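Clearing the shared table at the end of the day – how strict should the rule be?
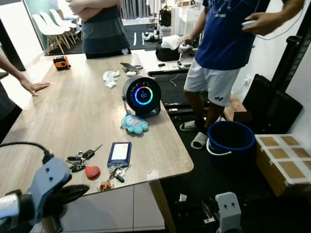

Category: Shared Workspaces > Common Areas and Furniture

Posts in this thread are listed oldest first.

jarnmont_desk
Posted 08/02/2024

Members are invited to comment on the wording of the clear-table rule before it is added to the house guide for the Jarnmont floor. The large light wooden table is the piece of furniture that receives the most use and also the most complaints. The photograph attached to this post shows it with people standing around it and with the usual kinds of things on top: keys, a key fob, a card holder, a phone, a crumpled tissue and a light blue plush toy.

The present draft reads as follows:

"All personal items must be removed from the shared table when the user leaves it. Items found on the table after closing will be placed in the tray at the front desk and held for two weeks."

The draft does not separate small items from large ones, and it does not say what is to be done with the round display device if it is left standing on the table. Comments on both points would be appreciated. Please keep replies to the subject of the table. Lockers and coat hooks are covered in a separate thread.

northbay_ledger

The draft is acceptable as far as it goes. My objection is to the word "leaves." A member who walks to the printer has left the table. A member who goes out for lunch has also left the table. Under the present wording both are required to clear everything, and in practice neither will do so.

I would propose "when the user leaves the floor."

quietcorner44

I must disagree with the previous reply. The table is shared, and the floor has only one of that size. If a member may spread out keys, a phone and assorted small items and then be absent for an hour while remaining on the floor, the rest of us are in effect being asked to work around a reserved place. The rule should apply whenever the seat is given up for longer than it takes to fill a cup.

I would also ask that used tissues be named in the rule. They are not personal items in any sense that calls for a tray and a holding period. They should go in the trash at once, and the front desk should not be expected to handle them.

northbay_ledger

No one is asking for tissues to be held. The point can be met by adding "trash excluded."

As to absence, "longer than it takes to fill a cup" cannot be written into a house guide.

tallowmere

I wish to raise the matter of keys, which I consider more serious than the matter of space. There are two bunches in the photograph, one with a car key fob and one attached to a dark blue card holder, and they are lying fairly near each other. On most afternoons the table looks much the same. In December I took home a set that was not mine, discovered the error at my own front door and had to make the return trip in the rain. The owner had by then spent a good part of the evening looking under furniture.

My recommendation is that keys should not be placed on the shared table at all. They belong in a pocket, in a bag or in a locker.

hollis_row_3

A complete ban on keys appears excessive. Many members put their keys down because they are uncomfortable to sit on, and some of us do not carry a bag. A dish would solve the problem. The Vitale office downstairs has a shallow dish at each end of its meeting table, and members there are accustomed to using it.

tallowmere

A dish would make matters worse. Several sets would then be mixed together in one place, and the person in the greatest hurry would take whichever set was on top. I have no objection to a dish with separate compartments, provided that they are labeled.

quietcorner44

I support the position on keys for a further reason, namely the surface. The top of that table is pale and shows every mark. A key dragged across it by the ring will leave a line, and the line will stay. I realize that members do not do this on purpose.

brackenfold

With respect to the surface, the better answer is to protect it. We used a Clakidero felt runner on a similar table at my former office and were satisfied with it. It ran along the middle, so that small items had an obvious place to go and the outer part was left free for papers and elbows. It did have to be shaken out regularly, as crumbs collect in felt.

I would add that a distinctive keychain prevents most mix-ups. The red heart visible in the photograph is a sound choice. It can be recognized from across a room, which cannot be said of a plain black-handled key.

northbay_ledger

The runner is a reasonable suggestion. Who would be responsible for shaking it out?

brackenfold

Whoever closes the floor, as part of the existing closing list. It is the work of a moment.

northbay_ledger

The closing list has been growing for some time. I would prefer that it not grow further without discussion.

jarnmont_desk

The desk notes both positions. The closing list will not be changed as a result of this thread alone.

May I direct members to the second question in the opening post? The device with the circular display and the glowing ring takes up the center of the table, and the desk has received requests both to keep devices of that kind there and to move them.

fenwick_annex

I am in favor of moving it to the shelf. My reasons are practical. When a large sheet has to be laid flat, the center of the table is exactly the part that is needed. The ring is also bright, and those of us who read on paper find changing colors at eye level distracting.

quietcorner44

I find the colors pleasant, particularly on dark afternoons, and would regret seeing the device put on a shelf where its digits could not be read from a chair. It sits on a small stand and can be lifted aside by anyone who needs the space. I see no need for a rule.

fenwick_annex

It can be lifted aside, and I have done so on a number of occasions. It is then put back in the center by the next person, generally without a word. If members wish it to be on the table, I would ask that it be kept toward the far edge.

hollis_row_3

The far edge is where phones end up. The photograph shows a black phone there already, with a small white object partly under it. If the device is also moved to that side, the result will be one crowded edge in place of one crowded center. I would leave the device where it is and deal with the loose items first.

tallowmere

On the subject of loose items, may I ask whether the plush toy is to be treated as lost property? It is light blue with pink details. If it belongs to a child, a holding period of two weeks seems short. Families do not always realize at once where such a thing was left.

jarnmont_desk

The desk has not received an inquiry concerning a plush toy. A longer holding period for toys could be considered. Members who recognize it are asked to speak to the front desk in person.

brackenfold

I would support three weeks for toys, keys and cards, and two for everything else.

northbay_ledger

Separate periods will require separate trays, or at least dated tags. I ask that one period be chosen and applied to all items. Three weeks would be acceptable to me.

quietcorner44

Agreed, and it may be the first point in this thread on which we have agreed. A tag with the date written on it should be attached in any case. At present the tray gives no indication of how long anything has been in it.

fenwick_annex

I have one further item. The small orange-and-black gadget toward the left side of the table should be tagged as well if it is left out overnight. I cannot tell from the photograph whether it is a compact camera or a tape measure. If it is a tape measure, I would be glad to know whether it may be borrowed, as the one in the Fakico cabinet no longer locks.

hollis_row_3

It looked like a camera to me, although I would not insist on it. The Fakico cabinet should have a second tape measure in the lower drawer, behind the picture hooks.

fenwick_annex

Thank you. I will look there.

jarnmont_desk

The revised wording is given below for comment:

"Personal items must be removed from the shared table when the user leaves the floor, or when another member asks for the space. Trash must be thrown away by the person who made it. Keys may be placed on the table only while their owner is seated or standing at it. Items found after closing will be tagged with the date and held at the front desk for three weeks."

The felt runner and the labeled dish are not included. Members who wish to pursue either of these may open a separate thread stating the size and the cost. The question of the display device remains open.

tallowmere

The sentence on keys is weaker than I had hoped, but I can accept it for a trial period.

northbay_ledger

"When another member asks for the space" will lead to arguments. I would add "for immediate use."

quietcorner44

I have no objection to "for immediate use." I do maintain that a member who has gone out for lunch is in no position to be asked – the wording should allow others to move the items to one side, carefully and together.

jarnmont_desk

Both additions have been entered in the draft. The thread will stay open for replies concerning the display device only.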